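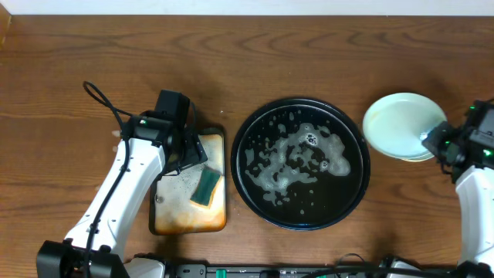 Vivex open day, dish washing bench — who went?

gusley_rd
November 24, 2021

I went to the Vivex open day and spent most of my time at the dish bench. Two white arms on a wood table, sponge on a tray at the left, black plate in the middle with suds on it, stack of pale green plates on the right. Posting my notes in case they help anyone who couldn't get in.

The person running it was Kamonchanok Wongsuwan. She said the job is split in two. The left arm handles the sponge and the right arm handles the plates. They have 292 recorded runs of a person driving the arms through the wash, and the policy is trained on those only. No simulation.

I watched 5 attempts. Three of them finished. In one the sponge was picked up too close to the end and folded over, and she stopped it. In the other the plate slid toward the edge of the table and the arm kept scrubbing where the plate used to be.

Each run took a bit over a minute. I would do that plate in a few seconds. Still, I thought it was the best thing in the building.

hal_tresness

Did they rinse anything? Every one of these demos stops at the foam.

gusley_rd

No rinse. There was no water at the table. Wongsuwan said the rinse is planned but they don't want water near the cables yet. The soap was put on the plate by hand before each run.

hal_tresness

Then it's a wiping demo. I don't have a problem with wiping demos, but the sign at the door said "dishwashing" and I think that's a stretch.

mbk_controls

I was there too, later in the afternoon. I'd push back on that. Wiping a wet round plate that isn't clamped down is hard. The foam changes the friction every pass and it also hides the surface from the camera. They used a black plate, so at least the suds show up well. I asked if they had tried it with one of the pale ones and the answer was "some." I took that to mean it doesn't go as well.

hal_tresness

So the contrast is helping them. That's what I'm getting at. Change the plate and you have a different demo.

mbk_controls

Sure, but you start somewhere. Our line at work has a fixture for every part and still jams when the supplier changes the plastic. I'm not going to hold it against a research bench that it works best with one plate.

pourover_dan

Question from someone who knows nothing about this. Why two arms? I wash dishes with the plate in one hand, off the table. Does it pick the plate up?

gusley_rd

Not in the runs I saw. The plate stayed on the table the whole time. The right arm held the rim while the left one scrubbed, then it let go and the left one put the sponge back on the tray. Wongsuwan said lifting a soapy plate was the first thing they tried and they dropped a lot of them.

mbk_controls

When I was there the right arm didn't always hold the rim. On one run it waited over by the green stack the whole time, and that was the run where the plate wandered. I don't know if that was a fault or if they were trying something.

gusley_rd

Could be the same failure I saw. I was looking at the sponge and may have missed what the other arm was doing.

a_thepsuriya

Amnuay Thepsuriya here, I work on this bench with Kamonchanok. A few corrections.

The right arm is supposed to hold the rim every time. When it waits by the stack, that is a fault. The policy sometimes goes to the "get next plate" part too early. We see it more when there is a lot of foam on the right side of the plate.

Success rate over the whole day was 69 percent. We count a run as good if the sponge goes over the full plate and ends up back on the tray. We do not measure how clean the plate is, so the comment about wiping is fair. I didn't write the sign.

The pale plates do go worse. We have 20 recordings with them so far and that isn't enough.

hal_tresness

Thanks for giving a number. That's more than I got at Vidmar last year, where they told me it was "very reliable" and then turned it off when I asked to stay for another run.

What do you do about the sponge wearing out? I'd guess it gets softer over a day and the grip changes.

a_thepsuriya

We swap it when the grip starts slipping. There's no schedule. The scouring side gets flattened where the fingers close and after that the pickups are less consistent. A new one is stiff for the first few runs, which is its own problem.

pourover_dan

Mine lasts a month and I never thought about which end I grab it by.

mbk_controls

Do you know if there will be another day when the rinse is in? I'd make the drive again for that.

a_thepsuriya

Nothing set. The next step is the drip tray and moving the cables off the table, and I'd like the pale plates working before we add water. I'll post in this thread when there is a date.

hal_tresness

Put me down for it. I'll bring my own plate — it's white, with a chip in the rim.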